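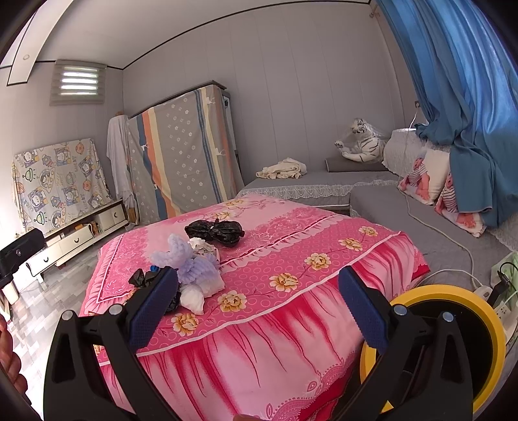 Borlotti beans still hard after hours of simmering, what am I doing wrong?

Tien-fu Huang

Hi everybody, long-time reader, first time I've had something worth bugging you with. I've been trying to make my mother-in-law's pasta e fagioli and I cannot get the beans soft. I mean I can get them warm and sort of chalky, and the skins slip off and float around looking sad, but the middle stays hard. I've made the soup twice now and both times we ended up fishing the pasta out and eating that.

What I do: I soak the beans overnight in a big bowl of cold tap water, drain them, put them in my Overgaard pot (heavy, enameled, a wedding present, I love it) with an onion, a can of tomatoes, a bay leaf and a piece of parmesan rind, cover with fresh water and simmer with the lid mostly on. Last time I gave it 4 hours! My mother-in-law says hers are done before she's finished reading the paper.

The beans are Riketti brand, the dried borlotti in the paper bag. I bought a bunch of bags when they were marked down at Unanetti and they've been in the cupboard over the stove for a while. I couldn't find a date on them. We live up past Vurnik, at around 2000 feet, and we're on a well, if any of that matters. I have people coming Thursday and I already promised soup, so please be kind and quick.

Also, is salt in the soaking water a bad idea? My mother always said it makes beans tough, and I've been scared to do it.

Daithí Doherty

Oh, I feel for you, I went through a whole winter of this. I see a few things in your post and I think they're ganging up on you.

The tomatoes are the first one I'd look at. Acid keeps beans firm, and you're putting a whole can in at the start with beans that are still raw in the middle. They can sit in there all afternoon and hardly budge. Cook the beans by themselves with the onion and the bay leaf, wait until you can squash one against the roof of your mouth with your tongue (not your teeth, teeth will lie to you), and only then add the tomatoes. I put the rind in at that point too, but that's just habit and I've no strong feelings about it.

Then the well. I'm on one myself and my water is hard as nails, the kettle looks like a cave. Calcium in the water does the same kind of thing to the skins that the tomatoes do. You can buy a jug of plain drinking water and try it for the soak and the cooking, or add a little baking soda to the soak, half a teaspoon for a big bowl, and rinse them well after. Go easy on the soda. Too much and you get a soapy taste and beans that turn to paste, ask me how I know.

And I don't love the sound of that cupboard over the stove. It's the warmest spot in most kitchens and beans get old fast up there. A marked-down bag with no date might have been getting on a bit before you ever brought it home. Really old beans just won't go soft for anybody, doesn't matter what you do to them. If I were you I'd boil up one handful tonight in bought water with nothing else in the pot. If those soften, great, you know the beans are fine. If they don't, get a fresh bag from somewhere that sells a lot of them, and use the old ones for blind baking pie crusts.

Your elevation will slow things down a little, but not enough to explain what you've got.

On the salt, I've been salting my soak for years and I think the skins come out nicer, they don't split so much. A tablespoon or so in the bowl. I know what mothers say, mine said it too!

Oh, and boil them hard for ten minutes at the start before you turn them down. Good practice with any bean in that family, and a pot that's barely ticking along from cold never seems to get anywhere.

soupladle_jo

just use canned. 2 cans, drain them, mash one of them into the broth so it gets thick. soup in half an hour and your guests wont know. i did it for my sisters birthday and she asked for the recipe

or a pressure cooker if you have one

Tien-fu Huang

Thank you both! I did the handful test with bought water and after 3 hours they were still little pebbles, so I think Daithí is right about the age. My husband got me a new bag, different brand, and those were creamy well before dinner with no tomatoes in the pot. I'm going to salt the soak tonight and not tell my mother. Jo, I've got cans on the shelf just in case. Does anyone want a lot of pie weights?

Contact us | Copyright the site and its posters | Back to top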